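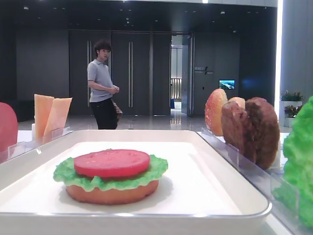

*Burger so far. Cheese still in the holder.*

Quick one tonight, it's late and my phone is at 9 percent.

So I finally gave in and downloaded Wendent. For anyone who missed my last rant, it's the little diner game where you run a food counter by the highway and everyone wants their order yesterday. Free on Android. Free-ish. My cousin has been sending me invites since December and I kept swiping them away.

First impressions – good. Really good for the first hour. Tap the order, tap the ingredients, slide it over. The sounds are great, a little bell for every plate. No login needed, no email, just plays. Runs fine on my old phone too, which gets hot if I so much as open the weather.

Then you hit the second diner and the coins dry up. Completely. The fryer upgrade is 2000 coins. I was making maybe enough per shift to buy a napkin. You can watch ads to double your tips but the ads are longer than the shifts!! And half of them are for Casinus, that slot thing with the dancing lemons. No thanks.
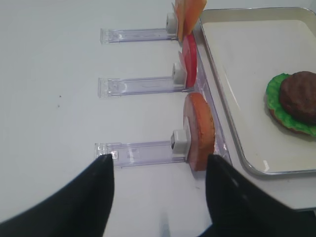
Did I look for a modded version? Yes. Of course I did. Found three sites, all with the same paragraph copied over and over and a download button that moved when I went to tap it. One wanted access to my contacts. For a cooking game. Closed the tab, went back to grinding like a normal person.

What worked for me, in case your stuck at the same spot:

- Skip the decorations. All of them. The plants do nothing till diner three.
- Grill first, then the drinks machine, fryer last. The game pushes the fryer at you hard, ignore it.
- Replay the Friday rush. It pays better than anything else early on and you can redo it as much as you want.
- Turn off data before you start a shift. Banner ads go away. Not sure if thats a bug so enjoy it while it lasts.

Did that for a couple of evenings and got the fryer. Felt amazing for one whole minute, then the next upgrade popped up. Oh well.

My best score right now is 1459 on the lunch level. Loïc Jacquet, who comments here sometimes and is way too good at these, sent me a screenshot of his and I'm not going to type the number. He says the trick is to never pick up two orders at once. I tried it his way and got 469. So either I'm doing it wrong or he's messing with me.

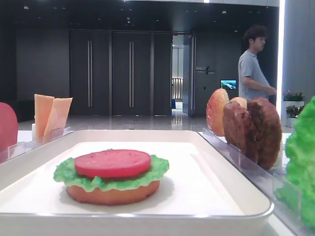 Also the save thing. There's no cloud save unless you go into settings and switch it on, and it's burried under Language for some reason. Do that before anything else. I lost my whole first diner when I reinstalled, and support sent me one of those auto replies with a smiley in it. Never heard back.

Somebody asked last time if I'm still playing Workton. No – deleted it after the update, the new menus are a mess and they took out the night levels. Might go back if those come back.

Next up is probably Coste, the island one with the boats. It's paid but there's no ads at all and I'm about ready to pay someone for that. If you've played it tell me if the tutorial can be skipped, I heard it's long.

Ok, charger. Night all.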